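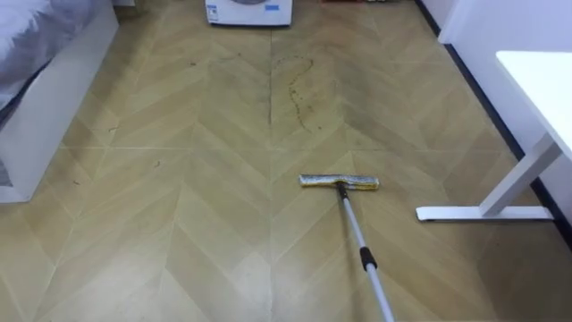 Cleaning Work and Automation at Pranlow
Student project report, second-year course in Work and Technology

1. Question

Pranlow rents out furnished rooms for short stays and has 91 of them. In April the company began trying a humanoid robot, the Hekach, for floor work between guests. We wanted to know what this changes for the cleaners who do the job now.

2. Method

We read 132 shift logs and spoke with cleaners at two sites. A shared laundry and a staff office were left out.

3. Mopping as a task

Cleaners told us the mop itself is the easy part. Flat mops are quick on open floor. The time goes into edges, bed frames and desk feet, and into second passes where crumbs or streaks are left. A room takes around 2 passes. None of this was in the job description, which says only "floor, mopped." 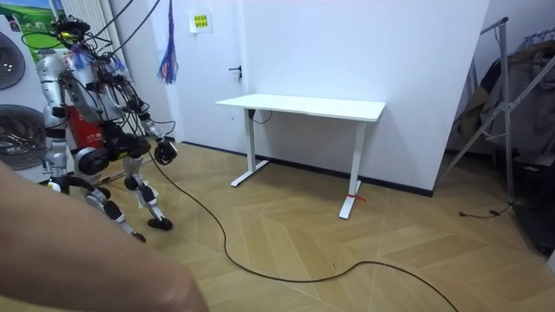
Page last changed: 2022-01-30

4. What changes for staff

The robot does not work alone. One person per shift is now the "Jullix lead," named after the scheduling software, and watches cables, moves loose items and checks the floor afterward. Several cleaners liked having less bending to do. Others said they missed working at their own pace – the schedule now follows the machine.

Pay has stayed the same. The Nasr training course takes a full shift, and people on short contracts were not offered it. We think this is the main problem with the trial so far.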